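Teaching two arms to set a table

The table-setting project at Grendthorpe began with a box of kitchenware and a rule that every example had to be performed by a person. The engineer who runs the collection work has kept that rule. "The model learns from what we do with the arms," she says. "If we do it in a sloppy way, it learns the sloppy way."

Her team calls the task Crabtree. An operator guides the two arms through a short job at the table, and the cameras and joint positions are recorded together. One try is one episode. The first target was 3,000 episodes, and when we spoke in October they had kept 431.

Each arm has a camera near the gripper, and those views count as much as the one that takes in the whole table. "People look at the wide view first because it makes sense to them," she says. "The wrist views look strange until you've watched a lot of them. Half the time you're looking at fingers and the other arm."
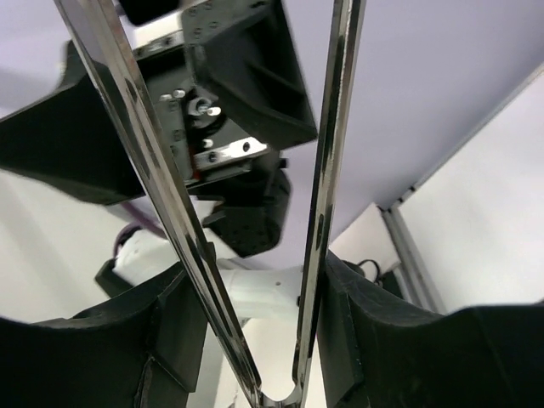

Chrome fingers from the wrist camera, with black gripper parts and a white arm link behind them.

The fingers were a point of debate. They are polished metal, and they pick up light and reflections from whatever is near them. A group at Jolberg suggested painting them flat gray. She decided to leave them alone.

"We have 174 episodes from before that talk," she says. "If I paint the fingers, those don't match the rest. And the model has to live with shiny things anyway — spoons are shiny."

Cloth is a bigger worry to her. It never lies the same way twice, and a fold can hide the side of an object the gripper needs to reach. She asks operators to leave the folds as they find them between episodes.

"They want to tidy up. I tell them not to. A kitchen in somebody's house is going to have a towel lying there."

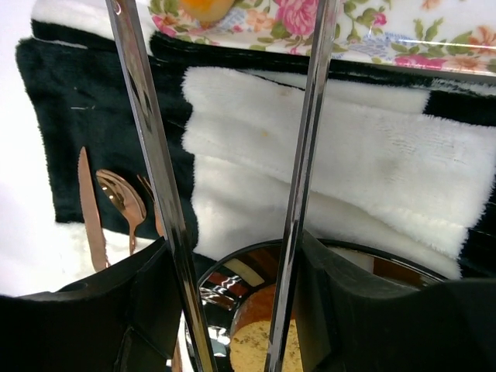

What gets thrown out

Over 292 episodes have been rejected so far. Most of them failed for dull reasons, such as a camera that dropped out partway or an operator who stopped to think with the arm in midair. She does keep some mistakes. If a fork slips and the operator picks it up again in one steady motion, the episode stays in.

"A recovery is worth a lot," she says. "A long pause is worth nothing. The model just learns to wait."

New operators spend their first morning on knives, forks and spoons before they try a plate. Flatware is thin and lies close to the table, so the arm has to come in low. The plate comes next, then the cup, and the pastry tray last.

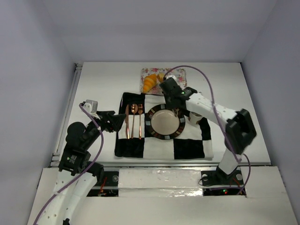

Dilville Shop Notes, No. 14, p. 6

She would like more variety in the layouts. The plate should sit on the left in some episodes and on the right in others, and the placemat should be turned now and then. At present the operators pick the layout themselves, and they repeat what they like. A printed list of starting positions is being drawn up for the next batch.

Asked when the arms will set the table without an operator, she gave no date. A first model has been trained on the early episodes, and she describes it as good at reaching and poor at letting go. "It holds on too long," she says. "We're collecting more releases this month — plates and cups mostly."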